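Home Kitchen Workshop Clubs Ask Us

27 January 2020
By Seija Heinonen
Filed under: Tips & Tricks, Kitchen, School Projects

Kitchen tips from a robot club that still can't make lunch

The Pevholm robotics club has entered the kitchen round of the Drolta student competition, and I was asked to pass on some household hints from it. I went in doubtful. A project that has used up 505 hours of teenagers' evenings ought to be able to put a slice of melon on a plate, and most of the time theirs can't. Still, a few of their habits are worth stealing, whether or not you own a gripper.

1. Keep the tap out of it

Dark, shiny fittings are hard for the arm's camera to judge, or so the club tells me. I suspect the software. But the rule they made is fair for people too: work out where your hands will go before you start, and leave a gap round anything that sticks up.

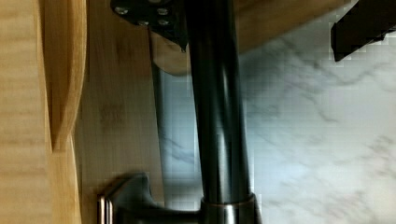 2. Use soft stand-ins first

Felt and plush food doesn't bruise, drip or go off. Ekkachai Srisuk, who runs the club, won't allow real fruit until a team gets its run right with the toy sort. Good advice for small children learning to set a table as well. Put the plate where it can be reached without leaning over the pans.

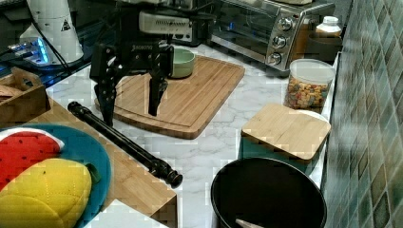 Does a club need a costly arm to start?
Most don't. A small secondhand arm and an ordinary worktop will teach the same lessons, and the mistakes are cheaper.

3. Let the food overlap

Beginners space everything out neatly, and then claim a success that would never survive a real kitchen. The Pusus team piles its watermelon and pineapple on one plate. Their score has dropped since November, and I trust it more.

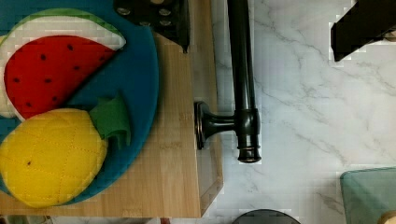
How long should a practice session last?
Two hours at most. After that the students start changing settings at random and can't say later which one helped.

4. Clear the worktop before blaming the code

The Yao team spent a whole evening on a fault that went away when they tidied up. I'm not convinced tidying cured it – they had restarted everything too – but a bare stretch of counter beside the chopping board is no bad thing.

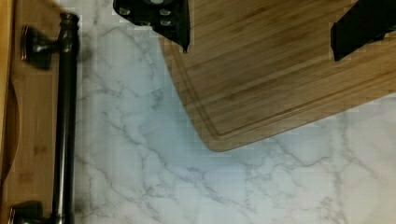

2 min read

5. Write down the failures

The club's log has 497 attempts in it and 66 are marked as good. I'd like to know who decided what good meant. Even so, a written list beats memory, and the same goes for bread recipes and dripping taps. Note what you changed, and change one thing at a time.

6. Wipe down at the end

Crumbs get into joints and hinges. A dry cloth first, then a damp one, and keep both well away from the cables. The students do this badly, like everyone else their age.

The next round is a timed one, with real fruit allowed. I've said I'll go and watch, and I'm taking my own sandwiches.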